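Last updated: March, 4:10 p.m.

From: Arvo Partanen
To: Trenbridge building services list
Subject: Re: Slow lavatory drains, upper floors at Weneck

Svetozár Holub wrote:

> The slow drains on the upper floors are back. The fixtures empty,
> but they take far too long and gurgle at the end. I had the
> traps off in the worst unit and found very little in them. The
> branch was snaked in the fall. Before I open a wall I would like
> to know if anyone has the original riser drawings, and whether the
> vents were ever tied together when the top floor was remodeled.
> The Andetton drawings I have stop at the floor below.
>
> Also, is there any point in replacing the pop-ups while I am in
> there? The tenants think those are the cause.

Svetozár,

I have the riser drawings, but they are the bid set and not the as-builts. Sheet 433 shows each back-to-back pair of lavatories on a common vertical, with a dry vent leaving above the upper fitting. Nothing on that sheet shows a connection between vents below the attic. If one was made, it came with the remodel in 2000, and the record for that job is thin.

Gurgling at the end of the discharge is the symptom I would follow. A partial blockage in the branch slows the flow from start to finish. A vent problem lets the basin start at a normal rate, then slows it, and the trap pulls air through the seal as the last of the water leaves. The two can be told apart without opening anything.

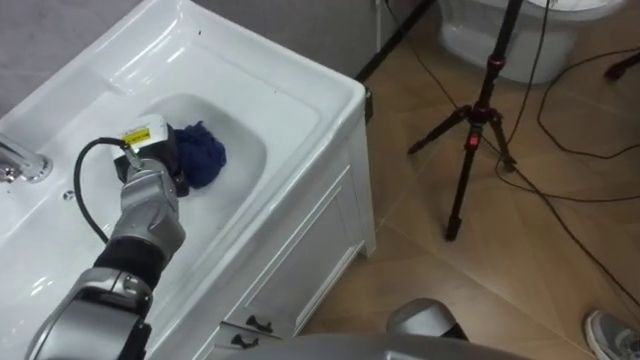

Fill the basin to just under the overflow, open the drain, and time it to empty. Repeat with the overflow taped shut. A lavatory with a working vent will show a small difference between the two runs. If the taped run is much slower, air is being held under the stopper, and that is a problem in the drain body above the trap. If both runs are equally slow, move downstream. I used this on the Havlíček job and it sorted the units correctly in all but three cases. Those three had both faults.

Check the trap seal after each run with a dipstick or a strip of stiff paper. If the seal has dropped by more than half, the fixture is siphoning and the trap arm or the vent is at fault. 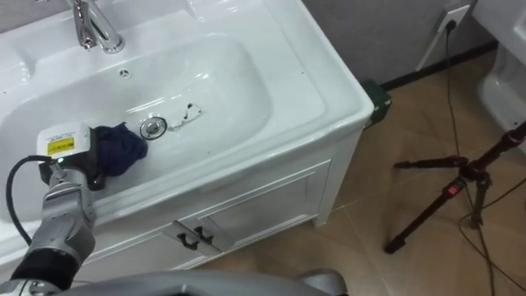
Vol. 71, No. 3

On the trap arm, look at the slope before you look at anything else. The common mistake in that period was to drop the arm too steeply to meet an existing tee. Once the fall from the trap weir to the vent opening is more than one pipe diameter, the opening is below the weir and the arm can fill solid. Cleaning will not change that. A level and a tape through the cabinet back will usually give you the answer.

I was asked something off list that belongs in the archive:
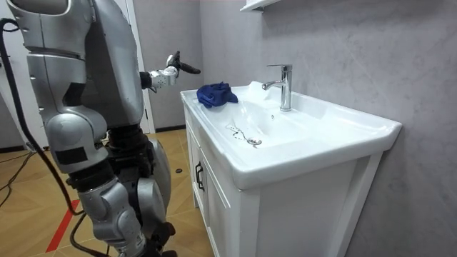

Can an air admittance valve be fitted under the lavatory in place of repairing the vent?

It can where the local code accepts them, provided the valve stays accessible and sits at least four inches above the trap arm. It only lets air in, so it does nothing for positive pressure from the stack, and the stack still needs an open vent to the outside.

Check with the inspector before buying any. When I last asked, the office wanted a drawing for each location.

As for the pop-ups, I would leave them alone unless the taped test points that way. Lift height matters more than age. Measure the gap with the stopper fully raised, and adjust the rod at the clevis if it is under three-eighths of an inch. Hair on the pivot rod will give the same result as low lift, so pull the rod once and look. 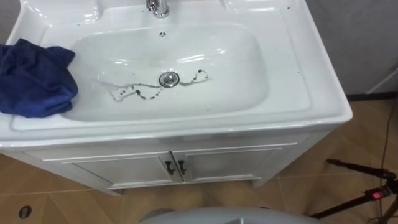 Start the vent check at the roof. Run a hose into the terminal with someone listening at the lowest connection. Water should pass with no backup. If it stands in the pipe, stop at once, measure down to the standing level, and mark that on the riser sheet. The likely spot is the offset in the attic, where the horizontal section was hung with strap and may have sagged. A sag there holds condensate and scale, and roughly a cupful is enough to close a small vent.

Please post the timings for each unit along with the seal depths, and note which side of the common vertical each one is on. If the slow ones are all on one side, I would suspect the double fitting. The bid set calls for a fixture cross, but I have found plain sanitary crosses at Weneck before, one of them on the floor you are asking about.

I will scan sheet 433 and the fitting schedule tomorrow morning. The schedule is faint in the lower corner, so ask if you need anything from it read out.

Arvo Partanen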